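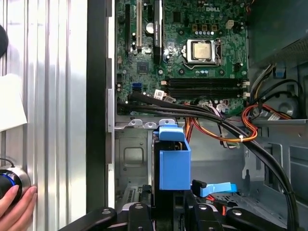

A Dell desktop with its processor bare and its memory slots empty. The hard drive, in its blue bracket, is the hard part.

The fault that cost Stindis most of February was 3 millimeters wide. That was the distance between where the robot believed its fingertips were and where they had been all along, and for 93 computers in a row it made no difference at all. Then it met a drive bracket that didn't care to be squeezed from the side.

Stindis takes apart old office desktops in a low building in Mandwood. The company's robot arm, known on the floor as Demwood after the street it was delivered to by mistake, is supposed to handle the dull end of the business: reach into the case, take hold of the drive, bring it out whole. Drives go to be wiped. A cracked drive can't be wiped, only shredded, and shredding doesn't pay.

What Demwood did on its bad morning was close on the bracket, feel resistance, conclude that it had a firm grip, and pull. It had a firm grip on the cage. The case rose off the bench with great dignity, got as far as the safety limit, and came down again when the arm cut its own power. The limit had worked exactly as designed, a fact the incident report mentions four times.

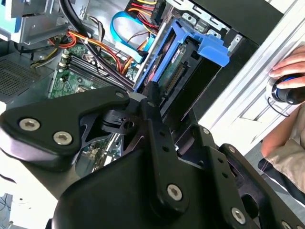

The first suspect was the cabling, as it always is. An old desktop is a drawer of spaghetti with a power supply in it, and a finger that snags a wire will report all kinds of nonsense. The crew spent 11 days on that theory. They tied wires back, they slowed the approach, they rewrote the grip check. Demwood went on lifting computers by the cage.

The answer came from Arriaga, the shop that services the arm. One finger had been refitted after a routine cleaning and nobody had run the calibration again. The procedure takes less time than making coffee and is on page 356 of the manual, after the warranty terms.

Stindis now runs it every morning. The arm also has a new rule: if the whole computer starts to come along, let go and call a person. The people on the floor say they had been following that one for years.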